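Speaker notes -- "Buy less, waste less", 10 Dec 2025

Start slowly. Thank Annick Kowalchuk for the invitation and wait until the people at the back have found a seat.

Opening: in our street survey we spoke with 121 households. 65 of them threw away food in the same week they bought it. Mostly bread and salad. Let this number stay in the air a moment.

First point. Habits are easier when something on the wall reminds us. A picture works also for guests and for small children.

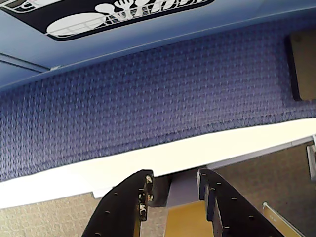
Pictograms: a dish rack, with utensils above.

Second point, the list. Lionel Ellwood kept his on paper for eight weeks and wrote down each item when it was finished -- not on the way to the shop. Read his two sentences from the handout.

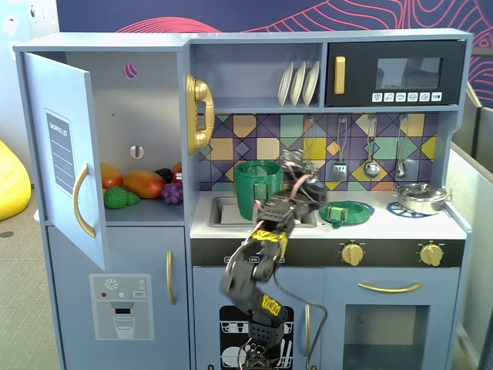
Toy fridge with a shopping list inside the door.

Ask the room: who has a list today? Who has left it at home? (Pause, take two answers only.)

We use cookies to remember your settings. Accept all | Manage preferences

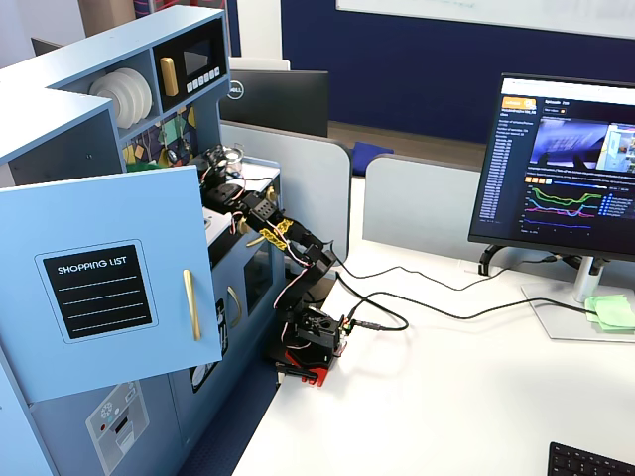

Four lines for the shopping.

Keep the list short. If it is long, plan three dinners and leave the other evenings for leftovers. Mention the soup recipe from the Beaulieu evening class.

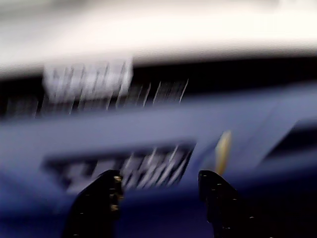 Third point, the freezer. Write the date on every box. Bread should be sliced before it goes in. Do not speak about fish here, it takes too long and there will be questions.

Close: next meeting is in February, bring one empty jar.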